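Stop Buying Drawers for Your Workshop

20/04/2018

My brother-in-law gave me a drawer cabinet for my birthday, one of those tall ones with 57 little drawers, and I'm going to say something ungrateful about it. I hate it. I've hated it since October, when I finally got it screwed to the wall and spent a whole weekend sorting my life into it.

Drawers are where parts go to be forgotten. You put the hose fittings in one, you write "hose fittings" on the front in your best handwriting, and then you never open it again, so the next time you need a fitting you drive to the store and buy one. I own so many hose fittings now. I could irrigate Mirkstead.

What I want, and what I think most people who fix things at home want, is a white table with a row of plain open crates along the far edge. Blue plastic, gray plastic, I don't care about the color (okay, I like the blue). The kind with ribs on the sides and a fat rolled rim you can grab with a greasy hand. No lids! A lid is just a drawer lying on its back.

And please, the white table. People fight me on this one. Joscha Weidemann, who taught the evening repair class I took and who has forgotten more about pumps than I'll ever learn, works on a bench so dark with oil that you could lose a wrench on it in broad daylight. He says a white top shows every speck of dirt. Yes, Joscha, it does, and it also shows every washer and every spring and that tiny set screw you dropped ten minutes ago.

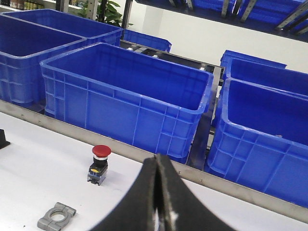
The other thing I've come around to is leaving a few things out on purpose. I used to clear the whole top every night like I was closing a restaurant. Then I'd come back the next evening with no idea where I'd stopped, and I'd burn the first half hour digging out the same clamp and the same switch I'd put away so nicely. Now the thing I'm working on stays on the table. If it's still sitting there after 10 days it goes in a crate, and if I walk past it in the crate for a month then I have to admit I'm never going to fix it.

That's the part drawers let you get out of. A crate you can see into is a little bit embarrassing, and I think that's good for a person. I had a Trivex timer in mine all winter, looking up at me every time I came in for the snow shovel - I finally gave it away just to stop the staring.

My wife says open crates collect dust. They do. So does the cabinet, on top, where I can't reach.

I'll give the drawer people one thing: really small stuff, the screws and the fuses, does get lost at the bottom of a big crate. I keep mine in two coffee cans. They sit at the end of the table and I shake them until the right one comes up, and I'm perfectly happy.

The cabinet's still on the wall, by the way. It's holding up a calendar.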